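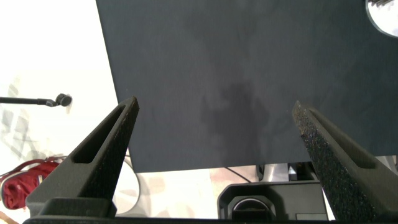 Nindudow on disc: nine minutes short. Cut, speedup, or both?

Film Talk > Home Video > Masters and Transfers

gatehouse_k
Posted February 14, 2019
The Fekell disc of Nindudow (spine 777) came in the mail and the running time doesn't match my notes from the theatrical release. The theatrical print was listed at 113 minutes. The disc ends at 104 and change, including the label's own logo at the front. The case says "complete theatrical version" and gives no running time at all.

I have watched it once straight through and once with a notepad. I can't point to a missing scene. Bachmann arrives, takes over the weather station, fills in the log for 366 days, leaves. The storm, the broken generator, the visit from the brother and the long argument on the stairs are all there in the order I remember. The ending feels shorter to me, but I wouldn't trust my memory on that.

Does anyone have the older TV recording or the streaming version to compare against?

sprocket_left
It's a 25 frame master. The film was shot at 24 and finished for European TV, and Fekell used what they were given. Everything runs four percent fast. This has come up with other titles from the same label. Not a cut.

gatehouse_k
I thought of that, but four percent of 113 doesn't give me nine minutes.

sprocket_left
Close enough once you take off the distributor logos and the tail of the credits.

Marl Pit
It isn't close. 113 times 24 over 25 is 108.5. Speedup explains four and a half minutes. You would need another four and a half minutes of logos and credits to get to 104, and OP says the disc has a logo added. So either something is cut, or the 113 is wrong, or both.

Where did the 113 come from? Festival catalogs are often printed before the mix is done, and the number gets copied for years afterward.

gatehouse_k
From the theater's own schedule, in July of the year it came out. I also wrote down the start and end time on my ticket, and it fits 113 with a couple of minutes of slack for the lights. I'd accept 112. I wouldn't accept 108.

sprocket_left
A ticket stub is not a measurement. Did they run trailers?

gatehouse_k
No trailers. It was a single screening with a short introduction, and I noted the start after the introduction.

ondine_b
There's a simple way to test the speed. In the second reel Bachmann tunes the piano in the station with a fork, and the fork is close to the microphone. If it's an A fork it should be at 440. On a sped-up disc without pitch correction it will sit near 458. Rip the audio, find the steady part of the tone and look at the spectrum. You don't need anything fancy for it.

Marl Pit
Good idea, with one problem. If the master was pitch corrected, the fork will read 440 either way and the test tells you nothing. Only a high reading is proof.

ondine_b
True. In that case step through frame by frame on a slow pan and look for blended frames. A 24 to 25 speedup has none, and a standards conversion usually does. That at least tells you what kind of master it is.

gatehouse_k
Did both last night. The fork reads 458 on the disc. I used the last two seconds of the tone, where the piano has stopped ringing. There are no blended frames in the pan across the harbor.

So sprocket_left is right about the speed, and there is still a gap of over four minutes.

sprocket_left
Thank you. On the rest, I still say credits. My recollection is that the theatrical print had a very long end crawl with the full orchestra listed by name. TV masters often replace the crawl with a short card.

gatehouse_k
The disc has a crawl. It lasts a little over two minutes and the orchestra is in it.

tallow
I have the streaming version here. It's a different encode from a different source, and the fork is at 440. Total time is 112:40 with no label logo. Give me a few days and I'll line it up reel by reel against whatever timings OP can post. Please convert yours to 24 first, otherwise the offset keeps growing and the table is useless. 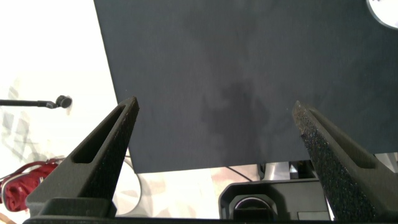 Qistina Tuhumury
I did the sound conform on this picture, so I can save tallow part of the work. There were two finished versions. The theatrical one has five reels. The TV one was made afterward for a slot with a fixed length, and the trims were taken from inside shots and at the heads and tails of shots. No complete scene was removed, so people who look for a missing scene don't find one. The largest single trim is in the night sequence before the brother leaves, where Bachmann sits by the radio. That shot was cut in half. The stairs argument was not touched.

The TV version was delivered at 25 with no pitch correction. I argued for correction and lost. The tools we had left a flutter on the piano, and the piano matters more in this film than a fraction of a semitone does.

tallow
That's very helpful. Do you know if the surround mix on the disc is the theatrical mix cut down, or a new one?

Qistina Tuhumury
Cut down from the theatrical stems. The wind was lowered in the surrounds because the broadcaster's loudness limit didn't allow for it. If the station seems quieter indoors on the disc, you are hearing that change.

Marl Pit
Then "complete theatrical version" on the case is false, and Fekell should be told. The speed is one thing. Trims are another.

sprocket_left
I'd be slower with the word false. A small label licenses a title, gets a drive with one file on it and prints the text from the license paperwork. The edition is 1,000 copies. I doubt there was a second master on the table for them to compare.

Marl Pit
Gatehouse_k found it with a ticket stub and a tuning fork. The label could have checked the running time against any published listing before printing a sleeve. I don't care how small they are, it's on the back of the box in capital letters.

sprocket_left
Published listings are wrong half the time. You said so yourself further up the thread.

Marl Pit
I said one should be checked before it's relied on. Checking is what I'm asking for.

ondine_b
For the practical side: you can slow the disc down yourself. Demux, set the video to 24 without re-encoding, stretch the audio by the same ratio with the pitch allowed to drop, and remux. The fork comes back to 440. It won't restore the trims, but the pace of the dialogue is a lot better. Subtitles need the same ratio applied or they drift by several minutes at the end.

gatehouse_k
I'll try that. I wrote to Fekell this morning with the timings and asked what master they received. I kept it polite and didn't mention the thread.

tallow
Reel comparison, everything at 24, disc without logo against streaming.

Reel 1: same length to the frame apart from a missing fade at the head.
Reel 2: disc shorter by 31 seconds, in four places, all of them shots of the instruments being read.
Reel 3: disc shorter by 48 seconds, mostly in the storm.
Reel 4: disc shorter by 2 minutes 20. The radio shot is most of it, as described.
Reel 5: disc shorter by 37 seconds. OP's feeling about the ending is correct. The last shot of the boat starts later and fades earlier.

The color is different too. The disc is warmer indoors and has more detail in the night exteriors, where the stream is blocky. I'd keep both.

gatehouse_k
Reply from Fekell. They say the file came from the rights holder, Fustach, marked as the final version, and they've asked whether a 24 frame master of the long cut exists. They don't promise a replacement. The sleeve text will be changed if there is a second pressing.

Marl Pit
"If there is a second pressing" covers no one who bought the first one.

sprocket_left
It's still an answer, and sooner than I expected.

Qistina Tuhumury
The long cut exists at 24. I have the reel sheets and I've sent a copy to Fustach so they know which file name to look for. The five theatrical reels were delivered as separate files, and the TV version was one continuous file, so that may be how the wrong one was picked.

ondine_b
Could you say whether the theatrical wind track was ever released in full level anywhere? The stream sounds restrained as well.

Qistina Tuhumury
The stream I haven't heard. If the dialogue level in reel 1 matches the disc, they have used the broadcast mix with the long picture, and somebody had to fill the trims from the stems.

tallow
Reel 1 dialogue matches within half a decibel. I'll check the surrounds in the storm next and post the levels under this.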